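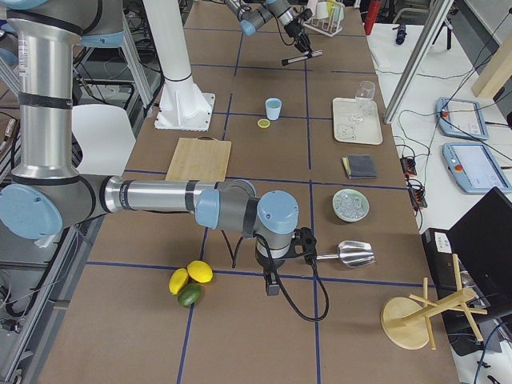

7.3 Arm stops with a grip fault

A grip fault means the gripper fingers closed to a different width than the program expected. The arm holds its position and the pendant shows code 79. The cause is usually a tool that has turned in the fingers. Long-handled tools do this most, such as a metal scoop held level, with the bowl well out to one side of the gripper. On the Vilora cell the second arm stops too, even if its own grip is good.

1. Press the emergency stop on the pendant for the faulted arm.
2. Wait 20 seconds for the joint brakes to set.
3. Support the held item by hand, then release the fingers from the Gripper menu.
4. Check the finger pads for juice or grit. Wipe them clean.
5. Check that the gripper cable hangs free through the full turn of the wrist.
6. Reset the stop and run the arm at 18 percent speed for one cycle.

CAUTION: Move glassware out of reach before step 3 – a dropped tool can break it.
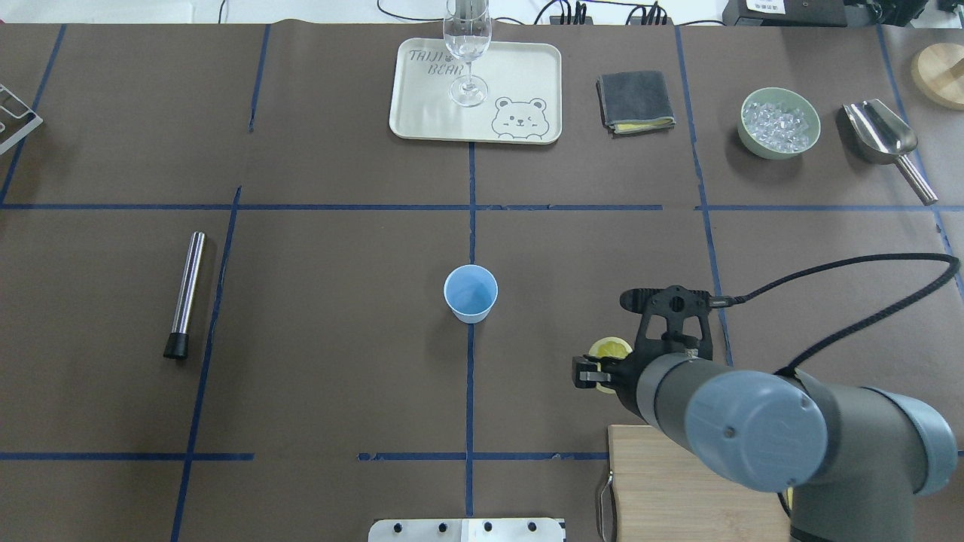 Figure 7-4. Gripper holding a lemon slice, cable in a wide arc.

Note: For soft items, use the Soft Grip profile. If code 79 returns after cleaning, replace both pads and enter the new pad set in the Zolitero log.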